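Questions we were asked about the Clelari open day, and what we can say in reply

Posted 25th June. We went to look at the kitchen robot on behalf of readers who are being asked to pay for one. Clelari hosted, Tirnorov supplied the arm, and neither of them saw this page before it went up.

Is this the robot from the Munteanu brochure?

Same arm, we were told. The brochure promises "a second pair of hands for any kitchen." The demo was a bowl, an apple, something green and leafy, a can and a cabinet with two drawers. If your kitchen has more in it than that, keep reading.

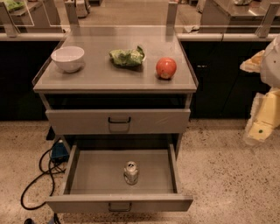
Drawers were the part most of you wrote in about, so we asked whether the arm opens them itself. The host said yes and moved on to the next slide. We asked again later and were told it depends on the handle. We'd treat that as a maybe until someone puts it in writing.

How fast is it?

Slow enough that people checked their phones. Clelari wouldn't let us time a run, and said speed was "not the metric this quarter." It is a metric for anyone making dinner.

What about the success rate?

The handout says 3,569 pick-ups in testing. It doesn't say how many were tried. We asked for the second number and were offered coffee. A count of things that went right tells you very little by itself, and we'd expect a firm selling to the public to know that.

Can it hold a can without crushing it?

The can we saw in the gripper was plain silver metal.
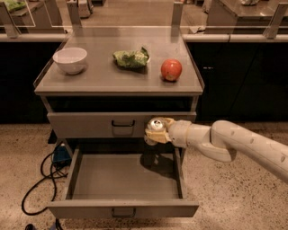
Nobody would give us a figure for grip force, either. Tirnorov says the setting is adjusted for each item, which raises the matter of who does the adjusting at home. The answer was an app. The app was not on show.

Was someone steering it?

We asked this twice. The first answer was "it's a mix," the second was "mostly no." Ask it yourself if you go, and ask which parts.

Does it put things on the counter as well as in drawers?

It works over the top of the cabinet too. How well it copes with a busier counter is another question, and one the talk skipped.
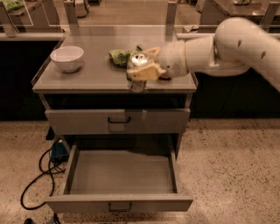 Imar wrote to us afterward to say we were being unfair, that a careful demo with few objects is how this work gets done, and that 200 items on a counter would prove nothing except that someone likes clutter. Fair enough on the clutter. Our complaint is with the brochure.

What does it cost?

A deposit of $3,000. The full price is "to be confirmed."

Is the deposit refundable?

Under clause 107 of the terms, yes, less a handling fee. The size of the fee isn't stated.

Will there be another open day?

One is planned for August. Booking is through Clelari, and you can bring your own groceries if you ask first. Please do.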